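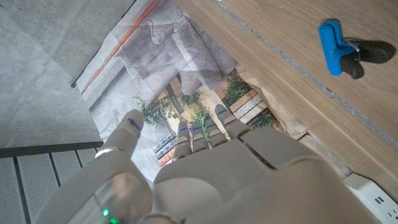
Set-Up Guide > Section 4 > Teaching by Remote Control

4.1 Leading the hand to the printed sheet

I wrote this section after my first month with the Restero glove, so it's full of things I got wrong (the official wording is in the Nogueira binder, if you like that sort of thing). The task is simple: bring the hand over the big print, fingers open, and get the tips close to the paper without bunching it up any further.

1. Put on the glove and hold your own hand flat for 2 seconds. Don't wiggle! The zero gets set right then.

2. Check for blue at the fingertips. If a finger stays dark, close the session and start over from 4.0.

3. Set the speed to 30 percent. I know, it feels like stirring honey, but you'll be glad of it on your first descent.

4. Press Record, then move in from the wood side, over the seam, and out above the print.

Note: wrinkles in the paper are fine. I used to smooth it between takes, and Ecaterina Pop at the Enville shop talked me out of it. She wants the creases in the data.

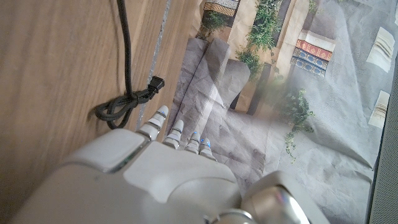
5. Once you're over the print, slow down again and let the fingers lead. Keep your wrist loose, a stiff wrist shows up later as a jerky replay.

6. Hover, count to three in your head, back out the way you came, and press Stop.

Caution: look for cables before you record. A loop lying on the wood is easy to forget when you're watching your fingers, and a hooked cord will spoil the take and maybe a knuckle joint too.

7. Save, name the take, and go again. You want 50 good ones before the first training run. The Netincombe folks went for nearly 300, which is more patience than I've got.

If the replay drifts to one side, redo step 1 before you touch any other setting. Drift that's still there after that is covered in 4.3.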